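Small metal stapler jams after reload

Office Supplies > Desk tools
7 replies

tallgrass_6
Posted Sunday, 8:14 pm

I have an all-metal pocket stapler, sold as a Nelis. It worked through its first box of 1,000 staples. Since the refill it folds one leg flat and leaves the other straight, on a single sheet as well as on a stack. Same nominal size on both boxes. Is the anvil gone?
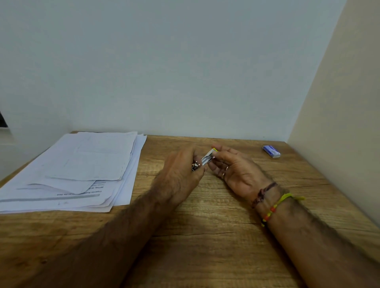 Refill strips vary more than the box label admits. Check the channel before blaming the anvil. Mine loads from the open front, stapler held level in the left hand and the strip fed in with the right, and at that angle a strip that is slightly wide can be felt dragging on one wall. If it drags, it will feed crooked.

pinhole_dan
Posted Sunday, 8:40 pm

Dragging is one cause. A worn follower spring is more common. Push the follower back by hand and let go. It should return without hesitating.

tallgrass_6
Posted Sunday, 8:52 pm

Returns fine. The strip does drag, on the left wall.

Manudska
Posted Sunday, 9:05 pm

Then it is the staples. I measured two brands last June with calipers. The Osei strips were consistent. The Osanach strips had glue ridges on the crown – enough to bind in a small channel. Scrape the ridge with a fingernail and try again. 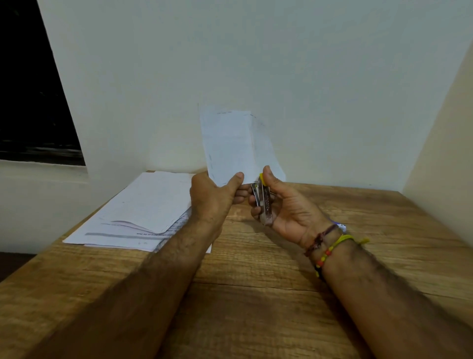
I would also test on one sheet of ordinary paper before going back to a stack. A stack hides a bad clinch until the pages come apart.

pinhole_dan
Posted Sunday, 9:11 pm

Disagree on the single sheet. These staplers are set up for some 6 sheets or more, and one sheet gives the legs nothing to travel through. You get a loose clinch on a healthy tool.

Manudska
Posted Sunday, 9:20 pm

Loose, yes. One leg flat and one straight, no. That is the fault he described.

tallgrass_6
Posted Sunday, 9:47 pm

Scraped the ridge off half a strip. Both legs now fold. The unscraped half still binds. I will return the box.

grommet3141
Posted Sunday, 10:02 pm

Keep the receipt with the opened strip. My store refused a box without it.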